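Batholm Open Workshop
Household Repair for the Reluctant, handout 4
Putting Things Back: the wall, the bench and the pile
Notes by Elias Moussa

Read this before you come. Last term a good half of the class read it afterward, and you could tell.

1. Where we left off

Handout 3 dealt with buying tools, mainly with not buying them. You should by now own fewer than you did in May. If you own more, bring the receipts and we'll have a quiet word during the break.

This session is on storage. Everyone expects it to be dull, and the first ten minutes are. After that people start confessing about their kitchen drawers, and we usually run over.

2. The three addresses

Every tool lives in one of three places.

The wall. Anything you reach for weekly. It hangs, or it stands in a holder, and you can see it from the door.

The drawer. Anything you reach for a few times a year. The drawer has a label, and the label is true.

The pile. Where tools go when the first two fail. A pile has no label and no maximum size. My late uncle's covered a billiard table.

The pegboard takes care of the wall. Ours is screwed to battens so there is a gap behind it, and if you hang one at home you will need that gap too, or the hooks won't seat. People skip the battens. They then write to me.

3. What goes on the board

Hang scissors by the handles with the blades down. Tape goes on the wall as rolls, side by side, where you can read the colors without turning anything over. Screwdrivers stand in a holder with the handles up. This last point has been disputed by students who like to see the tips. Fine, but the tips also like to see you.

Leave gaps. A board with every hook taken is a board that will reject the next thing you buy, and the next thing you buy will then start a pile.
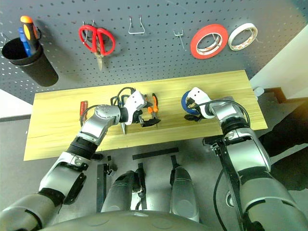
Fig. 1. Board and bench, partway. Scissors and two rolls of tape are up; the pliers and the red-handled screwdriver are still on the wood, and a roll of blue tape is held in the right-hand gripper.

Look at Fig. 1 and decide where each item on the bench should go. The blue tape is easy, as there are already rolls on the right side of the board for it to join. The red-handled screwdriver is nearly as easy: the holder at the upper left has an orange-and-black handle and a blue one in it, and I'd try there first. The pliers are where opinions divide. There is an empty U-shaped hook to the right of the scissors. Some of you will want to use it. Others will insist on a drawer, and I have learned to let this run for five minutes and no longer.

4. Order of work

Start with whatever is lying by itself. It costs nothing and it improves your mood.

Then take the pile from the top. Do not pull from the middle. Cable is what holds most piles together, and a cable pulled from the middle brings its friends. Free it, coil it, set it aside, then carry on.

Blades come out by the handle, slowly, and go straight to their place. If you can see only the blade, move the other things first.

Wipe the bench last – people love to wipe it first, and then they wipe it again.

5. Labels and outlines

The Onesa method has you draw around every tool in marker. I did this at home. For two years I had a beautifully drawn wall of absences, including a spirit level that my neighbor Kassab still has. Outlines are optional. If you do draw them, use pencil for the first month.

6. For next time

Choose one drawer at home and empty it onto a towel. Sort it into wall, drawer and don't know. Bring the don't knows in a bag, one bag per person, and please nothing that leaks.

Written exercise, half a page: describe your own pile and when it began. Due 31st October, in the tray by the door.

Spare hooks are in the tin marked Rarholm. There were 164 of them when I filled it, so take what you need and put back what doesn't fit.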